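Loading Order and Package Stability in Wire Shopping Carts
Project report, Niilo Peltonen and Hedvika Vlček
Supervisor: Montserrat Meléndez
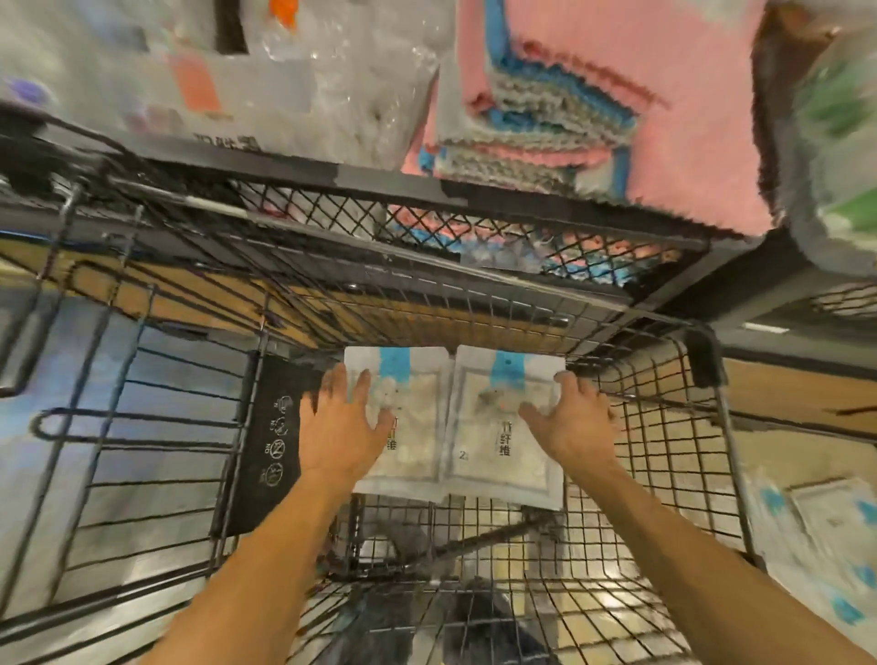
1. Scope
Soft household goods in flat plastic packaging behave differently from boxed goods when loaded into a wire cart. The film slides on metal and the contents compress under load. This report compares two placements, flat and upright, for packaged cloths and fibre products.

2. Method
Trials were carried out in the household aisle of the Kiltport store. Each trial began with an unladen cart. Packages were placed by hand at the front of the basket, either side by side on the wire floor or on edge against the front wall. The cart was then pushed 14 metres along the aisle, with one turn of 90 degrees. Displacement was measured with a steel rule, in millimetres, from the front wall to the nearest package edge. A total of 167 trials were recorded.

3. Results
Packages laid flat in pairs showed a median displacement of 4 mm. Upright packages tipped in most trials that included the turn, and their displacement could not be measured consistently.

4. Limitations
Only one cart model was used. Floor slope was not levelled or corrected for. Tests with a 1000 g load placed on top of the packages are scheduled for August.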